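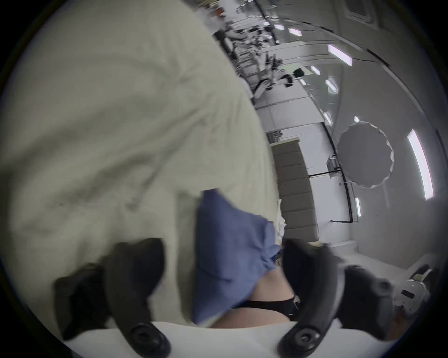
Blue one in hand, cream one still to go.

Filed under: Home & Hearth, Diary

Dec 9, 2019

Bed day, and I took my time over it, as I always do in December when the light goes early and there's no sense rushing anything. I do love a bed with nothing on it but the fitted sheet (the sage green, my favorite of the lot, creases and all!) and I could have stood there smoothing it until supper. Gave myself 30 minutes and used every one of them.
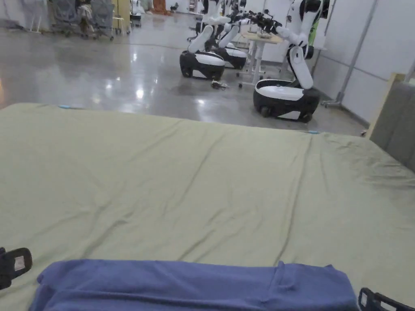 Maarten Verstraete thinks I should pull the corners tight first and leave the middle alone, and that ironing a sheet is a sin against free time. He may be right about the ironing. I still want the blue folded at the foot, the way we had it back in 2007 in the old place in Urton, when we only owned two sets and were always waiting on one of them to dry.

Pillowcases tomorrow, and I must find the other cream one.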